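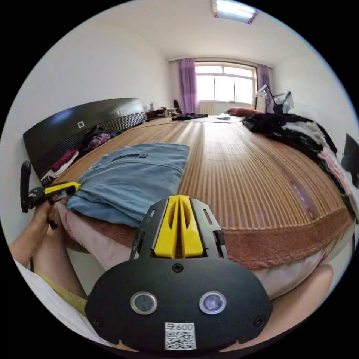
Folding on the bed goes faster when the mat is already down and pulled tight. These steps cover the Prernham summer mat, sizes full and up, used as a folding surface during the day. Lay the mat so the slats run toward the window or the foot wall, whichever gives the longer side to stand or sit along. The light blue folded cloth lying on the mat is at a good working distance, close enough to the near edge that the arms stay low. Leave the sheet hanging over the side of the bed, under the cloth border, so bare legs don't rub against the slat ends.

## 4.1 Before you start

1. Wipe the mat with a dry cloth, along the slats. Wiping across them pulls lint into the gaps.
2. Move the pillow to the head of the bed.
3. Put all unfolded clothes in one pile on the far part of the mat or to one side. Keep the near half clear.
4. Open the curtains. Dark clothes are hard to sort in poor light.

**Note:** The mat is rated for clean, fully dry laundry only. Damp cotton left overnight can mark the slats.

## 4.2 Shirts with buttons

1. Lay the shirt flat with the collar to your left. If you are left-handed, reverse this and the steps that follow.
2. Fasten the top button and one in the middle.
3. Smooth the body with the flat of your hand, from the collar down.
4. Fold each sleeve in along the side seam, then bring the sides to the middle.
5. Fold the hem up to the collar and turn the shirt over.
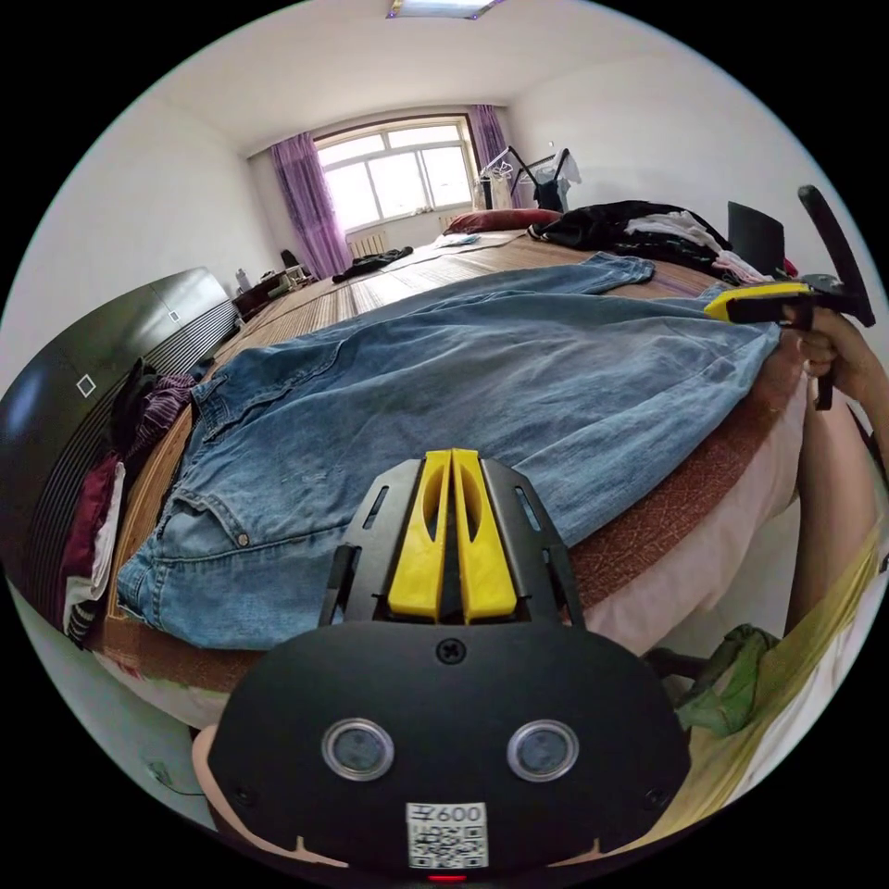
Denim shirts are stiffer than cotton ones and may not hold the first fold. Press down on the seams for a few seconds before making the next one.

**Caution:** Do not drag metal buttons or zippers over the mat. They catch on the slats and can split them. Lift the garment and set it down again.

## 4.3 Jeans and other pants

1. Close the zipper and empty the pockets.
2. Hold the jeans by the waistband and shake them once — away from the mat.
3. Lay them down, then straighten both legs and pull the hems level.
4. Fold one leg over the other.
5. Fold in half from the hem, then in half again.
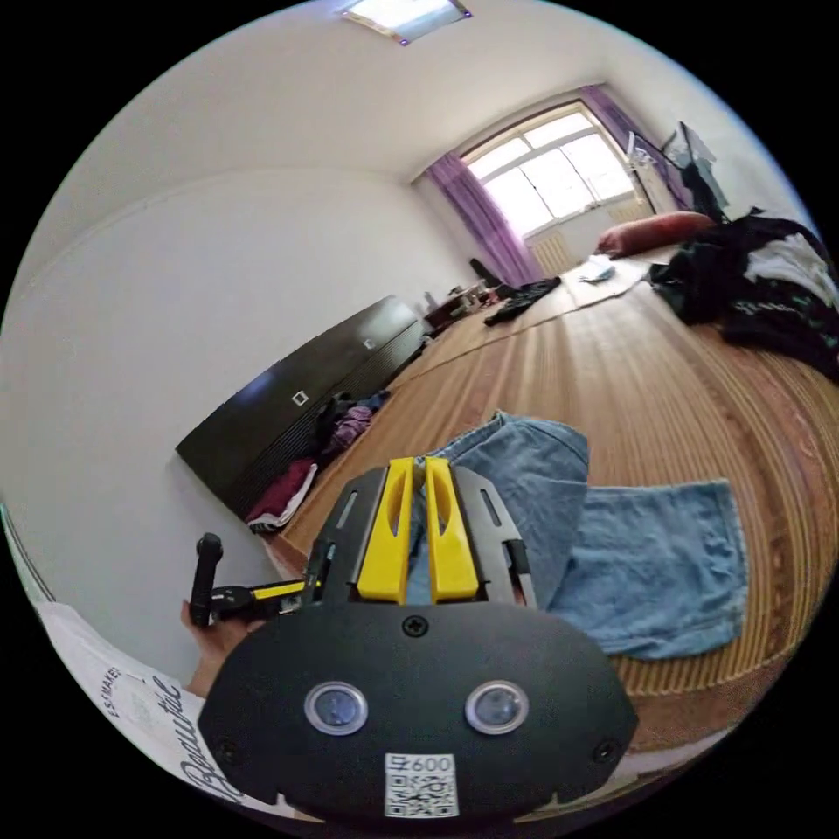
For heavy denim, stop after the first half fold if the stack will go on a deep shelf. Children's sizes can be rolled.

## 4.4 Putting away

1. Stack pants at the bottom, shirts on top.
2. Carry the stacks to the closet before starting on the next pile.
3. Check the border for loose threads. Trim them with scissors and do not pull.
4. Brush the mat again if it will be slept on that night.

**Note:** Replacement borders are listed in Section 6. Measure the long side of your mat before ordering.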